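Reading the Edge: How Token Researchers Tell a Struck Piece from a Cast One

The Pearce tram token is a small thing, thinner than a dime and a little wider. It was issued for fares on the line between Loveck and the river docks, and it stayed in use long after the line changed owners. Most surviving pieces are worn, common and cheap. A few are neither worn nor common, and a good part of the literature on the series deals with the question of which of those few are real.

Prasanna Wijesinghe has worked on the series for 15 years, mostly from a rented office above a print shop in Wuvport. His die study lists every variety he accepts, along with the ones he has removed. The second list is longer than it was when he started. He regards that as normal for a series with no surviving mint ledger.

The problem begins with the metal. Pearce tokens were struck in brass from rolled strip. The strip came from more than one supplier, and its zinc content varied from batch to batch. Color is therefore a poor guide. A reddish token may be a copper-rich genuine piece, a cleaned piece from which zinc has leached at the surface, or a cast copy made from melted plumbing fittings. All three turn up in the same dealer boxes, often in the same paper envelopes.

Weight is a better guide but a loose one. Strip rolled at the start of a run was thicker than strip rolled at the end, when the rolls had warmed and been reset. Wijesinghe weighs every piece he examines and records the figure, but he does not reject a token on weight alone unless it falls well outside the range set by die-linked examples. A light token can be a worn token. A heavy one is more interesting, because wear does not add metal.

The test he relies on most is the edge. A struck token is made by punching a round blank from strip and then squeezing it between two dies. The punch leaves a mark that survives on many low-relief pieces: a smooth band where the metal sheared, and below it a rougher band where it tore. On a Pearce token held within a plain collar, the strike presses the two bands flat but does not always erase them. Under a low-power microscope with the light coming from one side, the boundary shows as a faint line running around the piece.

A cast token has no such line. It has a seam, or the file marks left where a seam was removed. File marks run across the edge or at a shallow angle to it, and they tend to be heaviest at one point, where the metal entered the mold. Copyists who know this will turn the piece on a lathe to clean it up, which leaves fine parallel grooves all the way around. Those grooves are too regular to be mistaken for a shear band once the two have been compared side by side. 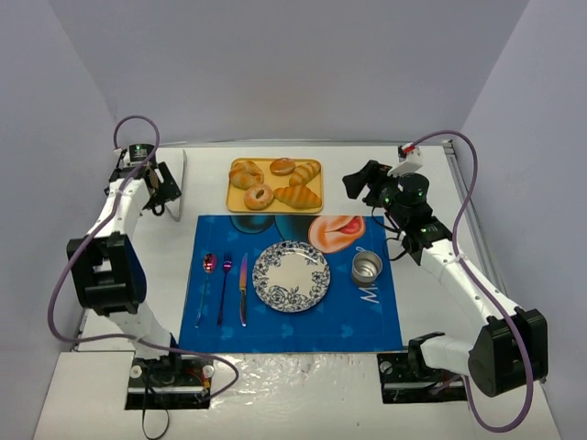 COLLECTING / TOKENS & MEDALS

The fields come next. Struck metal flows outward from the center of the die toward the rim, and on a fresh piece this produces radial flow lines, fine enough that they are seen mostly as luster. Worn dies exaggerate them. On late Pearce tokens the lines are coarse and can be seen without magnification near the letters of the legend, where metal was dragged into the recesses. A casting will copy the coarse lines but not the fine ones. The result is a surface that looks slightly soft, with rounded corners where the letters meet the field.

Pits are harder to judge. Porosity in a casting shows as round-bottomed holes, often grouped. Corrosion on a struck token shows as irregular holes with dark product at the bottom. The difference is plain on a clean example of each and much less plain on a token that has spent decades in wet ground. Wijesinghe marks such pieces as undetermined. There are more of them in his files than he would like.

The question came to a head with the piece known as the Trovley token, after the auction house that first cataloged it. It carries the standard obverse, with the tramcar facing left, and a reverse that reads 99 where the ordinary type reads 66. The catalog note described it as a trial for a higher fare. An earlier owner had described it as an error, with the numeral punched into the die upside down. A third opinion held that it was a modern fantasy made to be sold to people who believed one of the first two.

The error theory has a simple attraction. A six turned over is a nine, and a die sinker working in mirror image with individual punches could have made the slip. The same fault is known on tokens and coins of many countries. It also makes a prediction that can be checked. If the numeral was entered with the regular punches, the shape of each nine should match the shape of a six rotated by half a turn, including any damage to the punch.

It does. The six punch used for the ordinary Pearce reverse had a small chip at the inner curve of the loop. On normal tokens the chip appears as a notch at lower left. On the Trovley token the same notch appears at upper right on both numerals, at the same depth. Wijesinghe published overlays of the two and argued that the reverse die was cut with the original punch, and that the trial theory could be set aside. A proper trial for a new fare, he noted, would have been cut by someone who meant to cut a nine, and the workshop had a nine punch of a different form. It is seen in the dates of several merchant tokens from the same shop.

The overlays do not rule out a copy. A forger could have cast an ordinary token, cut out the numerals, turned them and set them back. This has been done on other series, and the joins can be very small. The Trovley token was examined for seams around the numerals at up to 100 times magnification and none were found. The flow lines in the field run up to the base of each nine and continue past it without a break. The edge shows a shear band for most of its circumference, interrupted by one old bump. The weight is at the high end of normal.

On that evidence the piece is struck, from a genuine obverse die paired with a reverse on which the fare was entered upside down. The obverse is in an early state, before the crack that later joined the roof of the car to the rim. This places the error near the start of production, which fits with a reverse die that was noticed and pulled. How many tokens left the press first is not known. One is recorded.

It sold for $3,920, a modest price for a unique piece and a very high one for a tram token. The buyer has allowed it to be examined again, this time for surface composition. X-ray fluorescence reads only the outer skin of the metal, so the result will have to be set against readings from ordinary tokens with a similar degree of toning. Wijesinghe has chosen a comparison group from early-state obverses only, to limit the number of strip batches involved.

For collectors working through dealer stock, he suggests a fixed order of inspection: edge first, then fields, then lettering, with weight taken last so that it does not color the rest. A single light on a movable arm is more useful than a ring light, which flattens the shear band until it disappears. Tokens should be held by the rim and turned slowly – the boundary line is easiest to catch while the piece is moving. Cleaning before inspection is a mistake, and dipping is a worse one, since acid rounds off the fine flow lines and leaves a struck piece looking cast.

The second edition of the die study is due in January. It will move the 99 reverse from the appendix to the main listing, and it will drop two varieties that failed the edge test when better examples came to light. The undetermined pieces will keep their own section, arranged by obverse die where the die can be read.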